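About Brannigan

Hello, and thanks for looking us up! I'm Bonifacio Olmedo, and I help small food businesses in Varedville work out what to buy when they want a robot arm in the kitchen (or, quite often, what to put off buying until next year). Remo Negri does the sums with me. There are just the two of us, plus a kettle that takes ages.

I came to this from catering supply. I'd sold ovens and mixers for years, and then customers started asking me what a robot would cost them, and the brochures only ever gave the price of the arm. Fair enough, but then you need grippers, a decent table, spare finger pads, somebody's time to teach the thing, and a plug in the right place. Our first client, Plastunora, had set aside money for the arm and not a penny for any of that. We spent most of May redoing their budget on the back of delivery notes and I loved every minute.

So we plan from the worktop up. Before I talk prices I want to know which jobs you do all day, what gets picked up and where it gets put down. Beans, meat, toast, a spoon in a bowl, it all changes the list.
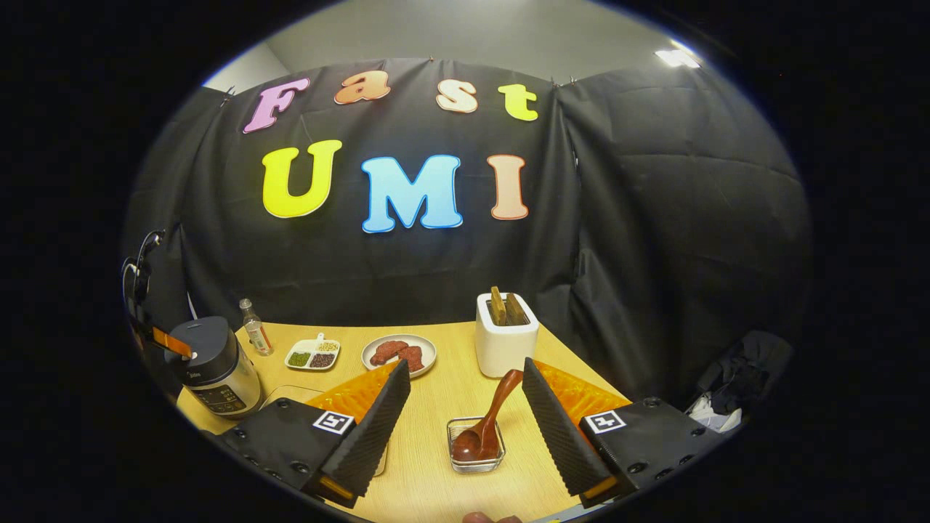
How much should I set aside before I talk to you?

Start with 2000 pounds for the planning and a small trial, and leave the arm itself out of the budget until you've seen the trial results.

A plan normally takes us 4 weeks, and you get a spreadsheet from Remo with everything on it, down to the cable ties. We don't take commission from suppliers. If leasing suits you better I'll tell you so, and if the old machine has a few more years in it I'll tell you that too!

We're upstairs at Tomar, the blue door by the loading bay. Ring first, the buzzer sticks.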